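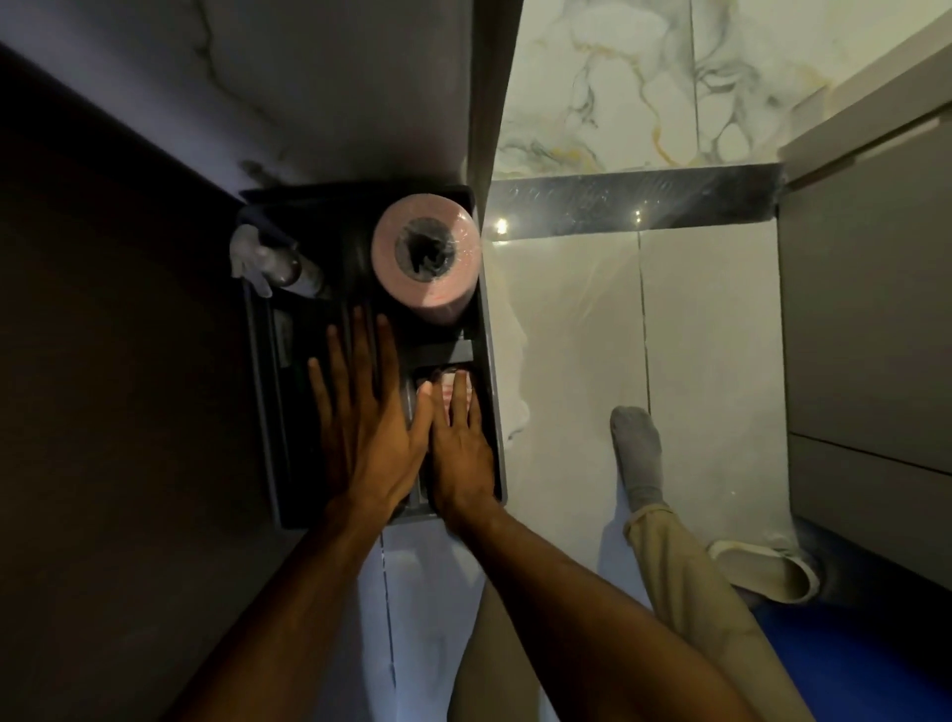
Every season I read the same advice for people who want to visit Stikport: come early, book the boat, see the three bays in one day and be back at the hotel for dinner. I did this tour myself the first time, and I don't say it is bad. But I believe the one-day tour is the main reason why so many visitors go home and tell their friends that Stikport is "nice, but too crowded."

Let us look at how the day goes. The boats leave at nine, all of them. The largest one, the Vekeck, takes 76 passengers, and the others are not much smaller. They go to the same bay first, because the captains want the good light on the water. So at ten in the morning you swim with everyone who had breakfast next to you. After 30 minutes a horn calls you back. You have paid for the sea, and mostly you have seen ladders and other people's fins.

My opinion is that the town should spread the departures over the day, and that the visitors should stay longer in fewer places. One bay in one day is enough. Zoswood, for example, is reached on foot by a path with 384 steps, and in the afternoon, when the boats have gone, the water there is so quiet that you hear the small stones move.

The boat owners answer that guests want to see everything for one price. I understand them. They have a short season and long winter bills. But do guests really want this, or is it the only thing we offer them? When a ticket office has a single poster on the wall, people will choose what is on the poster.

There is also the question of where to sleep. The big hotels are near the harbor and they sell the boat tickets at the front desk, so the day is decided before you unpack. In Hamdan, 40 minutes away by the local bus, there are small guesthouses kept by families. The rooms are simple. You get a key, a towel and advice about the wind, and I have found that this advice is worth more than a printed program. The price is lower too, and more of it stays in the village.
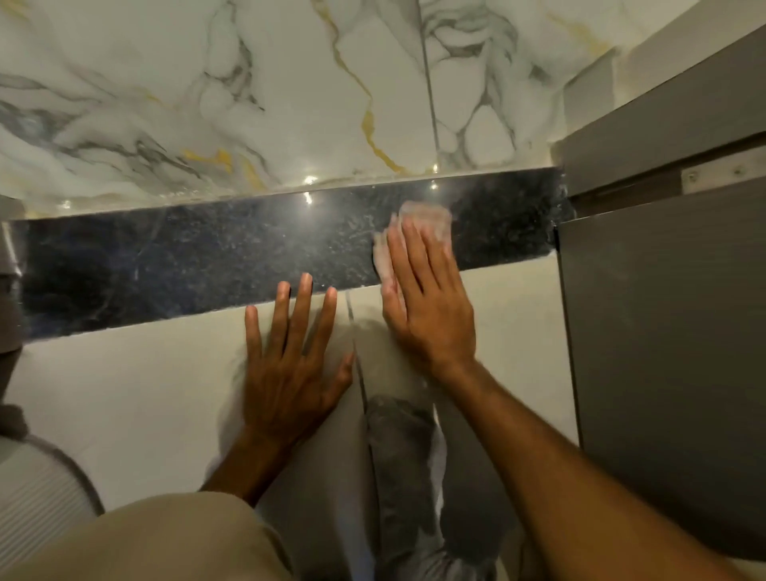
Wiping a strip of dark marble with a white cloth.

Some readers will say that not everyone has a week for one coast. It is true, and I would not tell a family with two free days how to use them. Still, with two days you can see two bays well. The third will be there next year, and maybe you will come back for it — a thing which hotels and captains should also like.

I would begin with something small. Let two of the boats leave at one o'clock in September, when the pressure is less, and ask the passengers on the way home if they were content. If they were not, I will take the nine o'clock boat again and write no more on the subject.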